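Sevora's winter book swap returns to Rengifo Hall this November

More room, more tables and a whole corner for comics – the Sevora Book Swap is back for its biggest year yet 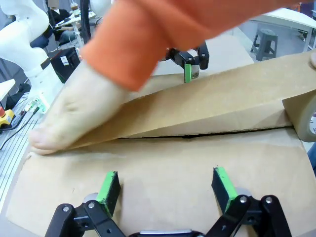 Readers who came last year have already been writing in, one of them to say that she went home with four gardening books and a thriller she finished by breakfast, and could the doors please open earlier this time? They can! Doors open at 9.30am and the swap runs until 4pm.

Last winter 700 books found new shelves in a single day, and we would love to beat that. Bring up to ten titles in readable condition, collect a token for each one, and swap your tokens for anything that takes your fancy. Children under 12 get two free tokens at the door, so nobody small goes home without a story.

New this year is the Dumia Room, set aside for comics, graphic novels and picture books, with read-aloud sessions on the hour. There are 60 places at each session and no need to book. Drurnano Bakery will be serving soup, cheese scones and its very good ginger cake in the foyer.

Entry is free. Books can be dropped off early at the hall's side entrance, any afternoon in the fortnight before the swap – please, no encyclopaedias or magazines.

Ends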